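Landov Hand Tool, second version

Handheld gripper for recording manipulation examples
Page updated 09/11/2020

The Landov is a gripper with a person on the other end of it. You hold it, squeeze the trigger, and do a chore. It records what the fingers did and what the wrist camera saw, and you go home with a demonstration your policy can learn from. No arm is needed until you have something worth running on one.

We built the first version because teleoperating an arm through a pile of laundry took most of an afternoon and produced footage of an arm being nervous. People are quicker. They are also sloppier, and the software has a page of settings for that.

What it does well

Soft things, mostly. The fingers are curved, tapered and rubbery, and they give a little before the object does. Shirts, towels, socks and pouches all go fine. So do pens and tubes, if you approach them from the side and don't stab. Coins, playing cards and anything wet from the sink are a matter of character.

The wide lens sits behind the fingers and keeps both tips in view through the full stroke. It also takes in a good deal of the building. We consider this a feature, and so do most of the people training on it: a policy that has only ever seen a gray sheet of paper tends to fall apart when somebody opens a door.

Camera view

What you get at the wrist is both fingers in the lower half, the cloth you're about to pick up between them, and the rest of the room bending away past the table. Fingers and brackets stay put in the picture, so you can mask them once per tool and forget about it. If you swap fingers, do the mask again. We've had 13 support tickets that came down to this sentence.

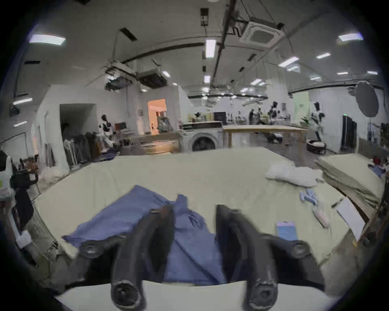

In the box

Hand tool with camera and trigger
One pair of fingers, fitted
One spare pair, for after the first pair meets a hot pan
Battery and charger
Calibration board
Hex key, which you will lose

Specifications

Finger opening: 68 mm, tip to tip
Recording time per charge: 12 hours if you believe the battery supplier, less if you leave the preview on
Finger color: black
Trigger: analog, left or right hand
Storage: removable card, not supplied
Warranty: 18 months, fingers excluded

Recording a session

Put the objects on the table in some kind of mess. Start with the tool pointed at the calibration board and hold still until it beeps. Do the task once, at the speed you'd do it if you weren't being recorded, then let go of the trigger and set the tool down. That closes the episode. Rearrange the mess and go again.

Try not to hover. Every new operator hovers, and the policy picks it up faster than anything else you'll teach it. Fumbles are fine to keep if you recovered from them. If you gave up and used your other hand, press discard.

The Nendenel software sorts episodes on import and flags the ones where tracking dropped out. It is strict. You can loosen it under Import, Tolerance, and then write to us later asking why the arm swings left.

Moving to an arm

The Phan adapter plate puts the same fingers and the same camera on a robot wrist at the same spacing, so the robot sees what the hand tool saw. Sold separately. We tried including it, and it ended up in a drawer at most of the labs we visited. Check the bolt pattern on your flange before ordering; we stock two and yours is probably the other one.

Questions we get

Can two people record at once?
Yes, with two tools. Give each its own ID on first start. Two tools with the same ID will cheerfully write over each other.

Do I need a plain background?
No. Move the table now and then if you can.

Can I wash the fingers?
Warm water and dish soap, off the tool.

Ordering

Units ship from our shop in Vendovthorpe. The current batch is spoken for and the next one is due in January. Spare fingers and adapter plates are in stock. Labs ordering several tools should write first, as we calibrate those as a set and it adds a little time.

Returns accepted unused, with the hex key if you can find it.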